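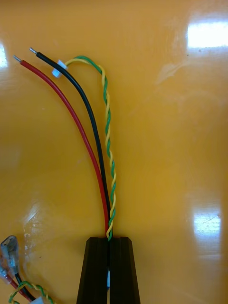 Sorting Small Electronics at the Menon Workroom

Red and black with bare ends, yellow and green twisted together with a small white connector on top. One item or three? I asked several people and got more than one answer, so keep it in mind for the rest of this page.

Posted September 23, 2018

I was asked to write up the new sorting setup at Menon, with a short introduction and a line or two per topic. I got carried away on the lines. People in a hurry can skip the rest.

The setup is supposed to fix the odds and ends problem. Anyone who has ever helped out at the workroom on Lakham Street knows the problem: a drawer full of wires, little boards, little modules, and connectors that match nothing else in the drawer. We buy mixed surplus from Prukska at 40 dollars a box, and the listing says 1,000 pieces, and I have never believed that number. If you count every snipped inch of wire as a piece, maybe. I once went through a box properly and gave up well before the bottom, but I had seen enough to have an opinion.

The new idea is the Sudov method, which came to us as a printed handout and a lot of enthusiasm. You put a small amount of stuff in a shallow tray in the middle of the table. You put bins on both sides. You move one thing at a time from the middle to the outside, and when the middle is empty you're done. That's the whole method. The handout takes 7 pages to say it, with a flow chart.

I have my doubts, and I'll get to them, but I'd like to be fair and start with what I think is right about it.

The part I'll grant

A small batch is better than a big one. I used to tip an entire box out on the table and stand there feeling tired. If you only put out a few things, you look at each of them. You notice that the ends of a wire have been stripped, or that somebody went to the trouble of twisting a pair evenly all the way down, and you think twice before it goes into the scrap.

White paper under the parts is also a good idea, and it's the one piece of this that costs next to nothing. Thin wire on bare metal is a pain to see. On paper you find it right away. I have started doing it at home, on the kitchen table, and I'd recommend it to anybody who fixes things, whatever they think about the rest.

And I like the low walls on the bins. The old ones were deep, and everything small went to the bottom corner and stayed there until January, when we do the cleanout.

The part I won't

The bins assume you already know what you've got. Look at that bundle at the top of the page again. By color it's a mess. By type it's wire, obviously, except for the connector. By use, who knows? Red and black usually get read as power, and a twisted pair usually gets read as signal, but that's habit, and I've been burned by habit. I have opened up toys where the red wire went to the speaker and the black wire went to the other side of the speaker, and power came in on blue.

So where does it go? The handout says "wire and cable." Fine. Then it sits in wire and cable with a hundred other things, and the person who needs a two-pin or three-pin plug with a lead already on it will never look there. The handout also has a category for "connectors." You could cut the plug off and put it in there, and now you have ruined a perfectly good lead to satisfy a flow chart. I watched a man at our last open evening reach for the cutters to do exactly that. He was very sure about it.

My own vote would be to sort by what you would do with a thing next. Stuff you'd use as is. Stuff you'd take apart. Stuff you need to look up. Stuff you're keeping out of guilt. That last category would be the largest by a wide margin and I think it would do people good to see it all in one place.

I brought this up and was told it was "not scalable." We are a workroom with one long table. I don't know what we would be scaling to.

The setup

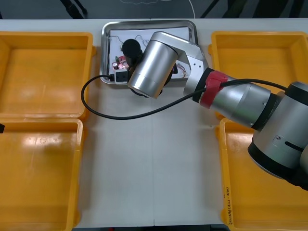
Geetha Kurup: I think you're being hard on it. The old drawer had the same problem you're describing, only without any walls between the categories. If the bundle ends up in the wrong bin, at least it's in a bin, and the next person can move it. Nobody was ever going to move it out of the drawer. Also I've been using the tray with paper for boards and it is much faster than what we did before.

Fair enough, and I did say I liked the paper. Faster, though — faster than what? We never timed the old way. I remember it as slow, you remember it as slow, and both of us were talking the whole time. I'd want somebody to do a box the old way and a box the new way, same person, same box size, no conversation. Until then I'm treating "much faster" as a feeling.

For those who didn't follow the layout from my explanation: steel tray in the middle with the paper in it, yellow bins to the left and right, marker on the wall of one of them. In the tray there's a small circuit board, a boxy little module in white and black, and thin wire. It's a decent test batch in my opinion, a bit of everything, and the wires are just annoying enough.

More about the marker

Handwritten labels are a subject where I turn out to be less of a grouch than usual. The handout wants printed ones, in a particular size, laminated. I don't see what's gained. A marker is right there. You can change your mind. The one thing I'd ask is that people write words that mean something to a stranger. "Misc 2" is a label I have personally found on a container, and the person who wrote it couldn't tell me what had happened to Misc 1.

I'd also ask that we label on the outside, on the wall that faces whoever is sitting there, and that we all agree which side of the table that is. Last month two of us worked from opposite sides and each had our own idea of left. We had to redo most of it.

What the bins are like to use

Plastic, yellow, shallow, with a rounded rim that's comfortable to pick up by. I was against the yellow. I thought it was chosen because it looks good on a flyer. I've softened a little, in that black parts show up well against it and so do red ones. Yellow wire does not, and there is a fair amount of yellow wire in the world. Anyone with weak eyesight should know that before they volunteer for wire duty.

The shine is the other thing. Under our ceiling lights you get white patches on anything glossy, and you can lose a bare wire end in one of those patches very easily. Tilt your head, or shift the batch over. A desk lamp from the side made it worse when I tried it. If someone has an old matte baking sheet at home I'd like to compare.

They scuff, too. It doesn't matter much for what we do, but the supplier's sheet made a point of "scratch-resistant," and I went over one with a snipped wire end to find out. It resisted the first time.

A few house rules, as they stand

Put out a small batch. If you can't see paper between the parts, it's too many.

Leave bundles as bundles. This one is mine, I argued for it and I got it. If wires came to us gathered together, they stay together until somebody has a reason to pull them apart.

No cutting plugs off. See above.

Hold a bundle by the insulated part, and keep the stripped ends straight. Thin strands break off when they've been bent back and forth a couple of times, and then someone has to strip the wire again and it gets shorter.

Anything you can't name goes back in the tray, to the far end. Don't guess. The guesses are how we got the drawer.

Stop when you're bored. Bored people sort badly, and I include myself.

Will it work?

I was asked to end on a positive note, and the positive note is that I'm willing to be shown. The stated goal is 2,000 pieces sorted by the January cleanout. I wrote that number down when it was announced, and I wrote down next to it that we had not agreed on what a piece is. If the red wire, the black wire, the twisted pair and the connector get counted separately, we'll reach the goal without much trouble and it won't tell us anything. If a bundle counts as one, I don't think we'll make it, and I would trust the result a lot more.

The drawer hasn't been thrown out, by the way. It's under the bench by the window, still full, and I have noticed people putting things in it.

If you have pictures of how you sort your own small parts, send them in. Egg cartons, fishing boxes, muffin tins, whatever it is. I'm more interested in the ones that have been in use for a few years than in anything bought last week. Please say what ended up in the wrong place, and how long it took you to find it.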